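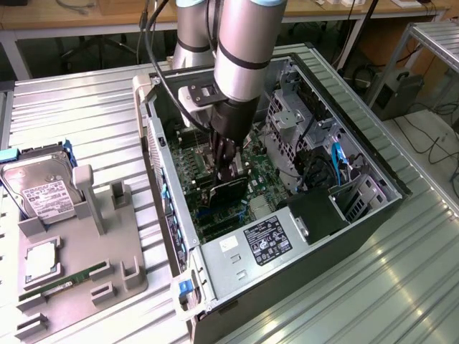

3.2 Materials and order of disassembly

The units studied were retired desktop workstations collected by Nurudon, a regional refurbisher that takes back office equipment from schools and small firms. We received 57 units. Six of these were set aside on arrival, four with bent chassis panels and two with parts already removed, leaving 51 for the study. All were tower models with side access, and all were processed lying on their side with the cover off.

Parts were grouped into two classes. The first class holds parts that come out without tools: expansion cards, memory modules, and hard drives carried on plastic rails. The second class holds parts that need a lever, a screw, or a cable to be released first. The processor belongs to this class, as do the power supply and the drive cage. Earlier work by Petchrat and Mertens placed the processor in the first class on the grounds that no screwdriver is needed once the heatsink is off. We moved it because the load plate has to be opened fully before the processor can be lifted, and a half-open plate was the most common source of damage in our pilot round at Breduvano.

The order of removal was fixed for all units: expansion cards, drives, memory, heatsink, processor, power supply. Cards come first since a long card can cover part of the board and make the memory latches hard to reach. Removed parts were placed in a tray with a separate position for each type. Drives were kept on their rails at this stage, and labels were left in place so that serial numbers could be read later.

3.3 Condition of the board and socket

After the processor was taken out, each board was checked before anything else was done to it. The check covers the socket, the retention hardware, the memory latches, and the capacitors near the socket. Figure 3 shows a board at the point where this check can begin.

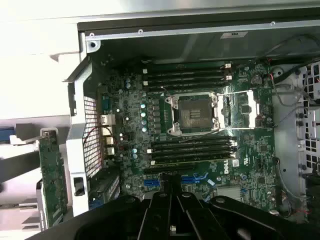 Figure 3. Workstation board with the processor socket empty and the load plate open. Four memory slots lie on each side of the socket.

The socket was graded on a scale with three levels. Grade A means that no fault was found under a hand lens. Grade B means that dust or paste was present but could be cleaned off. Grade C means that one or more pins were bent or missing. Grading was done by two of the authors, Kemppainen and Prajapati, working separately, and cases where they disagreed were looked at again the same day. A socket that was still in dispute after the second look received the lower of the two grades.

Memory latches were opened and closed once by hand. A latch that did not return to its closed position was recorded as failed, even if the slot itself looked sound. On boards with eight slots, the two groups of four were recorded separately, which lets us compare wear between the groups in Section 4. Capacitors were checked for swelling at the top and for residue at the base. We did not measure capacitance, and a board that passed here may still fail under load.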